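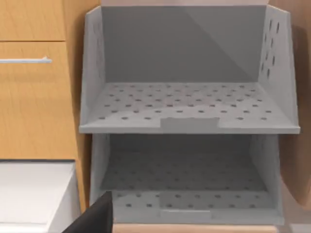
I bought the first jigsaw puzzle of my adult life in January, at a church sale, for the price of a cup of coffee, and I would like to report that I have lost control of the situation.

It was a 1,000 piece harbor. Boats, gulls, a row of painted houses, and then (the part I didn't think about at the sale) an entire upper half of plain blue sky. I figured it would keep my hands busy over a long gray weekend. It took me most of three weeks and I ate dinner standing up for nearly all of them, because the puzzle had the table.

I should say that I was not a puzzle kid. My sister was the puzzle kid. She'd lie on her stomach on the rug with all the pieces face up and go completely deaf. I was the one who walked through the edges on the way to the kitchen. So when I called her to ask how you do sky, there was a long silence and then a noise I can only describe as a cackle.

Her answer, by the way, was shapes. You stop looking at the color and sort by shape. Two knobs and two holes, opposite sides. Two knobs and two holes, next to each other. Three knobs. Four knobs, and so on. Then when you've got a gap that needs, say, three holes and a knob, you only try the pieces in that pile. It sounds dull and it IS dull, but it's dull in a way that makes an evening disappear. I put on a radio play the first night I tried it, and when I looked up the play was over and I couldn't have told you who killed the vicar.

After the harbor I did a bakery window, which was pure joy from start to finish. Every cake a different color! Tiny labels with writing on them! I now think a bakery window is the correct thing to give anybody who says they don't like puzzles. Then a map of old railroad lines, which I'd looked forward to and ended up sort of resenting. Then a quilt, which my sister sent me as a joke.

The quilt nearly finished me off. It's all little triangles, and every triangle is a flower print, and about half the flower prints are the same flower print in a slightly different pink. I did it by the bathroom window in the mornings for the good light. I carried the pieces in there on a cookie sheet. My husband came in to brush his teeth one day and turned around and went back out without a word.

Anyway! People have started asking me questions, mostly at work, mostly with a worried look, so I thought I'd write down what I've figured out so far.

On brands. I am not loyal. The harbor was an old one with thick pieces that made a lovely little click, and I've been chasing that click ever since. The closest I've come is a Fosaleo, which I'd never heard of until a woman at the library swap handed me one and said "you'll see." I did see. The pieces are a bit smaller than normal but they hold together so well you can pick up a whole corner and walk across the room with it. They also have almost no puzzle dust. If you don't know about puzzle dust, it's the blue-gray fluff that comes out of the cut, and it gets on everything, and on my black cardigan it looks like I've been sanding a wall. With the cheap ones I tip everything into a colander first and give it a shake over the sink.

Dridau I'm less sure about. Their pictures are beautiful, I've got two, but the fit is so loose that you can put a wrong piece in and feel perfectly happy about it for days. I had a goose with part of a hedge in its neck. I'd walked past it all week. It was Caradog Bellis from next door, who'd only come over to return our ladder, who leaned over and said "is that bird all right?"

Caradog has since become a problem. He doesn't sit down. He stands there in his coat, says he can't stay, and puts in four pieces I've been hunting for since breakfast. Then he leaves. I've asked him how he does it and he says he doesn't look at the picture on the box. He thinks the box is cheating. This is a real split among puzzle people, I've learned, and they can get quite heated about it. I look at the box constantly. I prop it up against the fruit bowl. I take photos of it on my phone so I can zoom in on a window shutter. I have no shame about any of this, and if I wanted to suffer I'd do my taxes.

On missing pieces. If you buy secondhand you're going to lose one sooner or later, and you need to make your peace with it early. My bakery window is missing a bit of eclair. The person who donated it had written "1 missing" on the lid in pencil, which I thought was extremely decent, and I do the same now when I pass one along. My rule is that one missing is fine, two is fine if neither is a face, and past that I'd want a warning. Before you accuse anyone, though, check your cuffs. Check the bottom of your socks. Check the dog's bed. I once found a piece inside the book I was reading, where I'd apparently used it as a bookmark.

On where to do them. I held out on buying a board for months and used the back of a big framed poster instead, which worked okay until I tilted it. I don't want to talk about the tilting. I have a proper board now with a little lip around the edge, and it slides under the bed at night so we can have the table back for meals like people in a magazine. I looked at one of those felt mats you roll up around a tube and decided I didn't trust it. My sister swears by hers. She's also the kind of person who never drops her phone.

On lighting. Get a lamp you can move. That's it. I squinted for two months under the ceiling light, and shiny puzzles are murder under a ceiling light, all you get is glare. I've got an old desk lamp clamped to the windowsill now and I feel like a surgeon.

The swap is probably my favorite thing to come out of all this. It's upstairs at the Rowlands branch library, once a month, and it's as simple as can be: you bring some, you take some. Janka Vondráček started it after she ran out of closet. She's a retired bus driver and she's done more puzzles than anyone I've ever met, and she keeps a notebook with the date she finished each one and a grade. Not many get an A. I showed her a picture of my quilt, done, hoping for some praise, and she looked at it for a while and said, "You did the border last?" I had done the border last. I couldn't find half of it. She told me lots of people do better without the border and I've been glowing about it ever since.

She's got a table there by the stairs where people leave the really large ones, the ones that nobody takes on a whim. Last month there was a 2,160 piece thing of a waterfall, and I picked it up and put it down and picked it up again. A man with a bicycle helmet got it while I was dithering. I was relieved for the length of the bus ride home and then I was furious.

So you can guess what happened next. I went online that same night, in a mood, and ordered a mountain village with 3,084 pieces. It doesn't fit on my board. It doesn't fit on my table either, unless I take the leaf out of the closet and put it in, and the leaf is behind everything we own. We've got the in-laws coming to stay, too, and the spare room is where I'd been planning to set it up. There was a short conversation about whether they might like to camp in the yard. We do have a perfectly good Okitent we've used once. I was told this was not funny.

The box is sitting on top of the piano for now. I haven't opened it. I've read the back a few times. There's a cow on the left side with a bell on, and a tiny person hanging up wash, and then a great deal of snow, and I already know how the snow is going to go. I've started saving yogurt tubs for the shape piles. If anybody has done a really big one in sections and then moved the sections, please tell me what you slid underneath them, because I've tried it with baking paper and I've tried it with a pizza box and I'm not happy with either.

And if you live near me and you've got a piece of eclair, bluish plate, little bit of doily on one side, I'd love to hear from you.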